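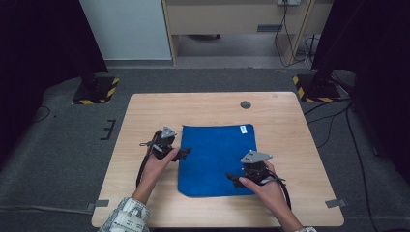
Microfibre cloths: your questions answered

We get a lot of post about cloths at Gillico, and we love it. Most of the same questions come round again and again, so we've put the answers in one place.

Why do you go on about microfibre so much?

Because it's brilliant! A decent cloth and a splash of plain water will deal with most of what lands on a table: fingerprints, crumbs, tea rings, that faint greasy patch where everyone leans their elbows. The tiny fibres pick the dirt up and hang on to it until the wash.

Is it safe on light wood?

On a sealed or varnished top, yes. Wring the cloth out well, wipe along the grain and go over it again with a dry one. On bare or oiled wood, stick to dry dusting and try a hidden corner first. If your table has a cable hole, lift out any loose cover and run a corner of the cloth round the inside (you'll be amazed what collects in there).

How do I fold it?

In half, then in half again. You get eight clean faces out of one cloth, counting both sides, and you just turn to a fresh one as each gets grubby. It feels fiddly the first couple of times and then you can't go back to using a scrunched-up ball.

Mine has gone wavy round the edges. Have I ruined it?

Not at all. Hems often shrink a little differently from the middle. Pull it gently from opposite corners while it's damp and leave it flat to dry. Ours have all gone a bit wavy and they still clean beautifully.

Should I cut the label off?

Up to you. I leave mine on for everyday wiping, as it's handy for finding the same corner every time you fold. For glossy paint or a piano lid I'd snip it close to the hem, being careful not to catch the stitching.

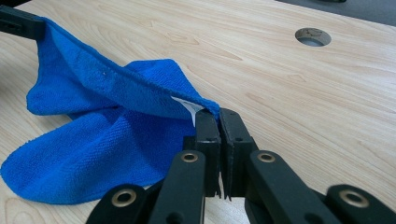
Blue microfibre towel, lifted by the label corner, with the lower flap still on the table.

What temperature should I wash at?

We do ours at 30 with a small amount of liquid detergent. Check your own label, of course. No fabric softener, please! It coats the fibres and you end up pushing water about. Keep microfibre away from cotton towels too, or you'll be picking fluff off it all week.

Can it go in the tumble dryer?

Low heat only, if the label allows it, and never with dryer sheets. An airer is kinder. Give each cloth a good shake first, it makes such a difference to how soft they dry.

How many do I need?

We started with 3 and now have 21 in the drawer, so we may not be the best people to ask. For a small flat, half a dozen is plenty. Pick one colour for the kitchen and another for the bathroom and keep them apart. Blue is our furniture colour.

Which ones do you like?

The Grosent towel is thick and lovely for drying off a big tabletop. Dranden make a thinner one that's better on glass and screens. Gkikas cloths are somewhere in between and have a nice soft hem. We buy all of them ourselves.

When is a cloth past it?

When it drags or leaves smears even after a proper wash. One of ours has been through over 139 washes (there's a tally on the inside of the cupboard door) and is still going strong on skirting boards. After that it can go to the shed for bike chains and muddy boots.

Last updated: April

Contact us | © Gillico | Back to top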